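Gripper notebook — hand-held pair, Catent jaws vs Vieira jaws
8th April

Picking up from the page before. Bench was free all morning so got through most of the long-object list. Writing this up fast before I forget which run was which, will tidy later (won't).

What we want to know: do we stay with the Catent jaws for the Drilik job or move to the Vieira ones. Drilik wants packaged kitchen goods picked off a flat surface and put in a bin. Long boxes, tubs, bags. The long boxes are the ones that hurt us last time, so started there.

Setup notes
— both hand-helds on the same hub now, not separate ones. Timestamps line up much better. Left one still shows up second in the list, don't trust the order, check the label.
— firmware same on both. Checked twice.
— jaw pads cleaned with alcohol before each block. Left them to dry properly this time.
— zeroed the opening width at the start of each block, jaws fully shut then fully open. Right unit reads 2 mm at fully shut. It did this before too. Subtracting it in the script for now, needs a real fix.
— Clultgate controller on the default force curve for block one, the soft curve for block two.

Block one, foil box, single hand
Grip across the narrow side, in the middle, lift, carry over to the basket, let go. Twelve tries with each jaw type.

Catent: 9 of 12 clean. The misses were all the same miss. Box comes up fine, then the heavy end drops and the whole thing swings in the jaws. It doesn't fall, it just turns till it's pointing at the floor, and then there's no way to lay it in the basket lengthwise. Counted those as fails even when it landed inside, because the customer will.

Vieira: 10 of 12 clean. Softer pads, more of the face touching the card. Swing is still there but slower, and you can catch it by squeezing a bit more. One of the two misses was me, I came in crooked and caught the lid flap. Leaving it in as a miss anyway. One box of tries is not a lot to go on, so not reading much into nine against ten.

Card marks: Catent leaves a dent line you can feel with a thumb. Vieira leaves a faint shine and nothing else. That probably matters more to Drilik than the swing does. Ask.

Cable drag. Noticed it from the wrist before I saw it in the data. Turning the left unit inward, the cable pulls back against the twist and the force reading creeps up with nothing between the jaws. Small but it's there every time. Tried giving it more slack over the table edge and it got better. Want a lighter cable or a clip further up the forearm. Put it on the parts list.

Block two, foil box, two hands
This is the one I care about. One gripper over the box, the other off to the side waiting, then both come in and take an end each. Left goes first in all the runs so the trigger in the log is always the left close.
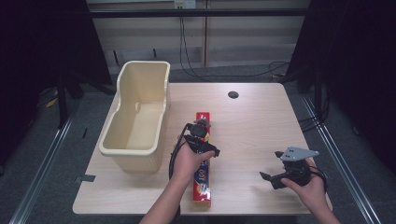 Page last changed: 8th April, by bench login

The start pose for block two is box lengthwise down the middle of the table, basket on the left, left gripper over the box, right gripper low over the wood. Keep it like that for the repeats. I had the box crosswise for the first couple and the numbers are no use next to the others, so threw those out and began again.

Results, soft curve, Catent jaws on both:
Swing gone. Completely as far as I can tell. With an end each there's nothing for it to turn around. What you get instead is a twist along the length if the two hands come up at different speeds, and the card starts to bow. Stopped one run when I heard it creak.

Soft curve, Vieira jaws on both:
Same, less bow. The pads give a little so the mismatch goes into the rubber and not the box. Nicer to use, arms less tired at the end. Not a measurement, I know.

Mixed, Catent left and Vieira right: tried it out of curiosity. Don't bother. The Vieira side lets go late every time because the pad sticks a touch, so the box goes into the basket one end first and ends up leaning on the rim.

That sticking shows in the single-hand runs as well now I look for it. Release lag on the Vieira jaws is visible in nearly every trace, a flat bit after the open command before the force goes to zero. Catent drops straight off. For a basket it's fine. For stacking it would be a pain. Need a plot of the two next to each other, same scale, before we talk to anyone about it.

Placing in the basket
The rim is the hard part, more than the grip. The rolled edge is thick and the jaw tips want to touch it on the way in. Coming straight down works, coming in at a slant does not. With the Catent tips there's a bit more room as they're slimmer. With Vieira I had to lift higher and go further across before lowering, which adds time to every run. Didn't time it properly, only going by the log lengths, so treat as a hunch until someone does it with the clock on.

Also emptied the basket between every run. If we start leaving things in it that's a diffrent test and should get its own page.

Clultgate controller, gripes
— the soft curve setting does not survive a power cycle. Lost two runs to this before I noticed the force was back on default. Now reading it back at the start of each run and writing it in the header.
— the force limit field takes a comma as a decimal and quietly turns it into something huge. Use a point.
— it beeps on close and on error with the same beep. Maddening.
— update rate is good, no complaints there. Way steadier than the old box.

Sensor on top of the gripper
View of the jaws is OK when the object is short. On the long box the far end is out of sight for most of the approach, so you can't tell from that view alone if the box is level. Tried tipping the mount forward a notch. Better on the box, worse on the jaw tips. Went back to the original angle so today's runs all match. If we change it we change it for the lot and redo block one.

The plate on the right unit has spare holes, so there's room to try a second position further back without drilling anything. Next session. Write down which holes!! Last time we moved something there's no record of it and I spent an hour matching views by eye.

Light: shiny print on the box throws a bright patch when it's straight under the sensor. Moves as you move. Edge finder picks up the patch as an edge maybe one run in four, going by a quick scroll through. Dimmed the overhead for the last few and it mostly went away, but then the dark parts of the gripper vanish into nothing. Try a diffuser before touching exposure.

Where I am on jaws
Leaning Vieira for the Drilik job. Card marks and the softer twist win it for me. Against it: release lag, fatter tips, and the pads pick up dust from the wood and need wiping every block. Catent would be my pick if it was hard plastic tubs only. Haven't run tubs yet with either so that's a guess.

Not deciding until:
tubs done, both jaws, single hand
bags done, at least the floppy ones
release lag plot
the 2 mm offset on the right unit sorted, or shown not to matter
someone other than me does a block, my wrist has learned the foil box by now

For whoever has the bench next
Leave the basket where it is, I've put pencil ticks on the table at its corners. Cables over the table edge with slack, don't coil them tight. Spare Vieira pads are in the top drawer in the bag marked OLD, they are not old, I just ran out of bags. Left unit's trigger spring is getting soft — still closes but you have to let it come all the way back before the next squeeze or it skips one.

Logs are on the share under the bench folder, block one and block two separate. File names for the first block two runs say crosswise, ignore those, they're the thrown out ones. I'll delete them once I've checked there's nothing in there we need.

Pads after block two: Catent no change. Vieira left pad has a small nick at the corner, probably from the rim. Keep an eye on it, swap if it grows.

Still to order: lighter cable, forearm clip, diffuser sheet, another foil box as this one is getting tired at the ends.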